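Last updated November 14, 2023

Dumpling bits from the Mullgate kitchen

I've been meaning to put up something about the steamer since September, when I carried it home from Hunt on the bus (very pleased with myself!). We've had dumplings nearly 6 times since then, and I'm still hopeless at pleating. More pictures to come once I've sorted them.

Two in the basket, lid propped up behind, and my favourite pink checked cloth.
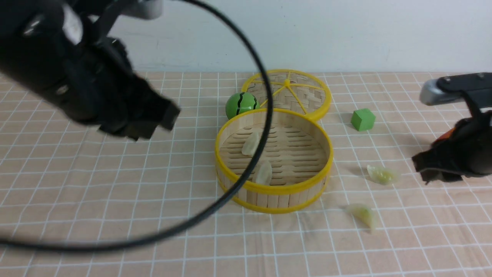 Rūta Butkienė wrote that she lines hers with cabbage leaves and never has one stick.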